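The Kitchen Corner: Making Friends with a Mug Tree

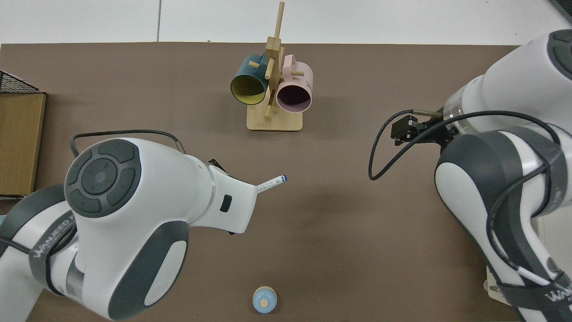 Why I gave in

I held out on mug trees for years. My grandmother had one that tipped over if you looked at it sideways, and I've carried a grudge ever since. But our cupboard at the Wirncombe flat is narrow, the shelf is too high for me, and I was stacking mugs three deep and fishing for the one at the bottom every single morning. So a few weeks ago I bought a wooden one and I'm pretty much a convert!

It's a pale wood tree with a flat rectangular base and a square post, and the pegs stick out at angles. The base is what sold me. It sits flat on the table, and so far I haven't managed to knock it over (I've had a few good tries with my elbow while reaching for the toaster).

What gets a peg

You can't hang everything you own, and that took me a while to accept. I had 8 mugs in regular use, if "regular use" includes the chipped one I keep pens in. My first go was to load up the tree with all the heavy ones, and it looked like a coat rack at a birthday party. Now I keep it to the mugs I reach for every day and leave the rest in the cupboard for company.

The two that always make it are the dark teal one with the mustard yellow inside and the pale pink one with the little bit of lettering on it. I love that yellow. It's hidden when the mug is on a shelf, but hang it with the mouth tipped down and out and you get a flash of it from across the kitchen. The teal goes on the left and the pink on the right, mostly because I drink coffee from one and tea from the other and I'm not awake enough at six to check.

A few things I've learned

Put your two heaviest mugs across from each other. I know, it's obvious, but I had both of mine on the same side for a week and wondered why the whole thing felt wobbly.

Dry the handles. The mouths point down, so the insides take care of themselves, but water likes to sit where the handle meets the peg, and bare wood doesn't love that. A quick wipe with a dish towel does it.

Try your handles before you buy. I have one big soup mug with a skinny little handle and it simply won't go on. It lives with the cereal bowls now and seems fine about it.

Wipe the post and pegs now and then, too. I use a barely damp cloth and let the tree air dry before anything goes back on.

Next time

I'm working my way through the tea drawer, which has gotten out of hand, and I hope to have something to report by October. If you've got a good way to store loose tea without buying yet another set of tins, please write in. I have plenty of tins.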